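Module 6: Good practice for collecting demonstrations in real homes
Natstead Robotics Short Course, Aqeel Awan

Table clearing is a wonderful task to learn the rules on! Foil crinkles, clear plastic all but vanishes, and no two wrappers behave alike.

Rule 1. Agree before you start what counts as trash. Write it down, and give everyone holding a gripper the same sheet.

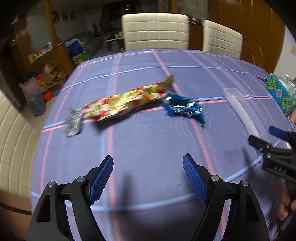 Bennani wondered whether a written list slows people down, and would sooner let each operator decide on the spot. Fair point, but labels then drift between operators, and almost 28 clips in our practice set had to be relabeled!

Rule 2. Keep the household's own things out of the task. Phones, chargers and bottles stay where they are unless the owner has agreed otherwise.

Rule 3. With two people working, call out your reach. Crossing hands is the easiest fault to prevent.
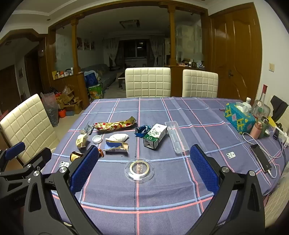 2 min read

Rule 4. Lids and trays need their own line on the sheet. Is a clear lid trash, or does it go back on a box? Ask the owner (I love how often the answer surprises me).

For next time, draft your own sheet for a kitchen counter and bring it along.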